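Tolerances belong on the drawing

Grondville's joinery code fixes panel gaps at 29 pages' length and gives no figure for timber movement.
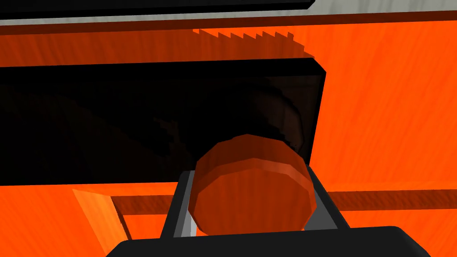

Melahat Bozkurt disagrees: a figure would be copied blindly, whatever the species.

Copying a stated figure is safer than guessing one. A 700 mm panel needs its allowance written down.

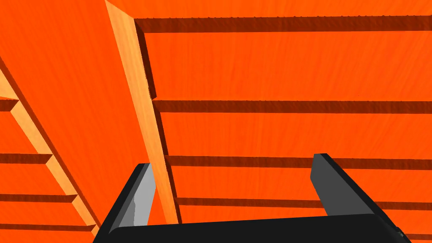
What should change

Each drawing should state moisture content and grain direction.

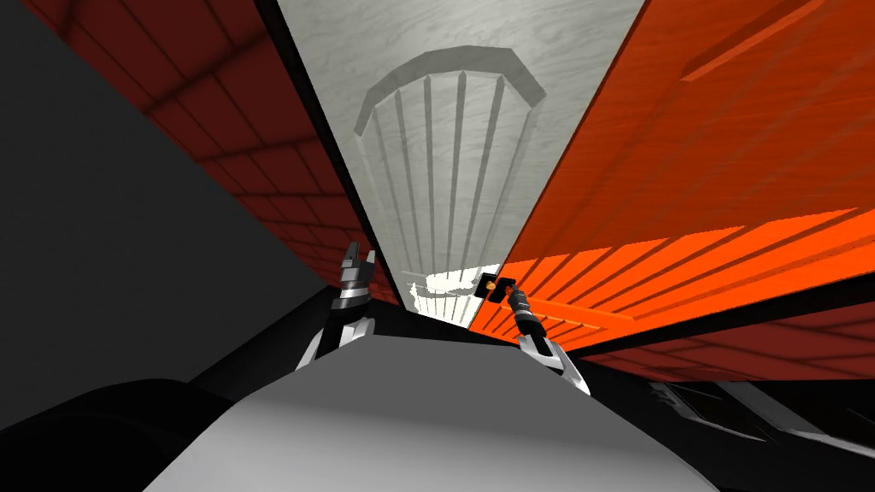

Orange and dark red walls, rendered.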